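The Last Paper Town

Clarkside still keeps its receipts. All of them, as far as I can tell.

I went up in August for what was supposed to be a short piece on household paperwork - who keeps it, who bins it, why anyone cares. Came back with two full notebooks and a parking ticket. The ticket is in a folder now. I have become one of them.

First stop, Chun-hung Chuang. 68, retired surveyor, lives up the hill past the feed store. He has every electric bill since he moved in. Not in boxes. In order. He pulled one out while the kettle was on, a winter bill, and told me what the furnace was doing that month. Bad fan belt. He had the recipt for the belt too.

"People think it's about money," he said. "I just like knowing what happened."

Fair enough. I can't tell you what I did last Tuesday.
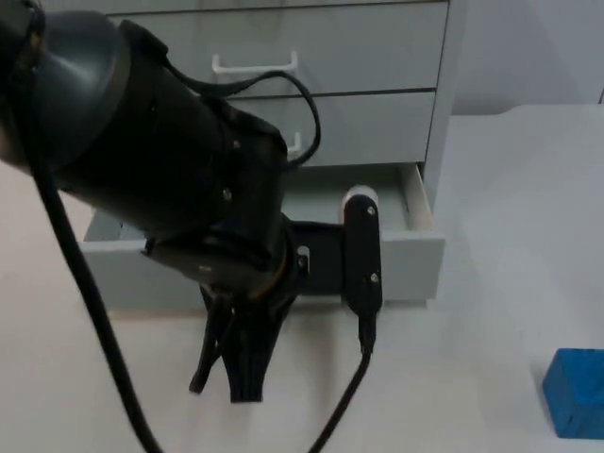

His system is simple, and he'd hate to hear it called a system. House, car, people, other. Other is the biggest. Other has his wife's library cards, a menu from a wedding, the instructions for a radio they gave away. Once a year he goes through it and throws out almost nothing.

Down the road in Stakham they do it differently. Stakham had the flood, and the flood took the basements, and the basements were where the paper was. Whole streets lost their deeds, school reports, letters. So now people there scan. Or they mean to. The library runs a scanning night and I sat in on one, nine people in line and one machine, a slow one. A woman had brought her mother's recipes, 1,415 cards in shoe tins. She was on the soups.

I asked what she'd do with the cards afterward. Long look. Keep them, obviously.
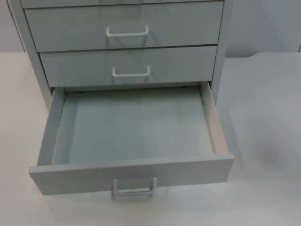
Drawers, one pulled open, white handles. Keep paper upstairs if your basement floods.

Which is the thing about going paperless - most people I met had gone paperless and kept the paper. Dalex, the mill that used to feed half the county, shut its envelope line years back, and the old hands will tell you email did it. Maybe. But the stationery shop in Clarkside is still open and it sells more folders than cards these days.

What to keep? Everybody had a rule, no two the same. Taxes, yes. Warranties till the thing dies. Letters forever. Kids' drawings were the sore spot, one couple had stoped speaking about it altogether.

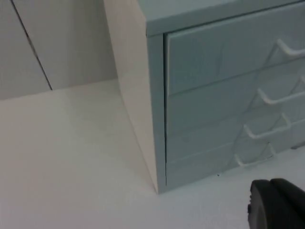 Four drawers: one each for house, car, people and other would do it.

Chuang walked me out to the car and asked if I wanted my notes back when the piece was done or should he hang on to his copy. He'd been writing it all down as well. Date, time, what I asked, what kind of tea.

He's filing me under other.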